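Protitz 公布桌面机械臂工作单元的维护办法

三月起在 Herrero 演示厨房单元执行,每周五进行一次检查

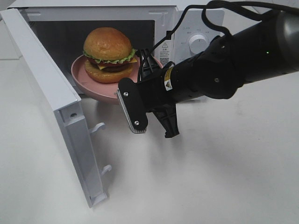 图:Herrero 单元的机械臂与微波炉,炉内为粉色盘子和玩具汉堡。

Protitz 公司今天公布 Herrero 单元的安装和日常维护办法。Herrero 是一个小型的桌面工作单元,由一台机械臂、一个平行夹爪和一台家用微波炉组成,用来练习开门、取盘和放盘的动作。维护工作由合作伙伴 Standidard 公司负责,办法的中文版本同时提供给各地的用户。

这个单元的难点在于空间很小。微波炉的门向外打开以后,占去桌面的一部分,夹爪必须从另一侧接近盘子。如果微波炉的位置移动了几毫米,夹爪就可能碰到炉腔的边缘。所以办法的第一项内容是固定位置:微波炉的四个脚要对准桌面上的定位点,每次清洁以后重新确认。

“很多用户首先怀疑程序有问题,但是我们去现场看,常常是夹爪的螺丝松了。”Protitz 的应用工程师 Homa Ghaffari 说,“我们希望用户先检查机械部分,然后再修改程序。”

按照新的办法,每周五的检查需要30分钟。检查以前,操作人员要停止机械臂,并且切断微波炉的电源。检查内容如下:

夹爪手指:用手轻轻摇动,确认没有间隙,然后按规定的力矩拧紧螺丝。
夹持垫:用干布和小刷子清洁沟纹。如果沟纹已经磨平,要更换整片夹持垫。
电缆:让机械臂慢速走完全部行程,观察电缆有没有被拉紧,或者碰到炉门。
炉门:检查门钩有没有裂纹,开门和关门各做20次。
警告标签:保持清洁,能够读清楚。

更换夹爪手指以后,必须重新校准。校准程序名称为 Baletico,共有13个点位,其中最后的点位在盘子边缘的前方。校准时使用玩具食品作为负载,不可以使用真的食物,也不可以给微波炉通电加热。

Standidard 的维护主管 Hannelore Wieser 表示,她的小组从安装开始就记录这个单元的全部动作。到目前为止,单元完成了2993次取放循环,中间更换过一次夹持垫和一次电缆固定夹。“电缆的弯曲不能太小,这一点我们开始的时候注意得不够。”她说,“现在我们在手腕后面留出一段比较松的电缆,故障就少了。”

已经安装同类单元的用户,可以向 Protitz 服务部门索取检查表和校准说明。第一次检查可以由 Standidard 的技术人员到现场指导,时间需要提前预约。

媒体和用户联系:Protitz 服务部门,Homa Ghaffari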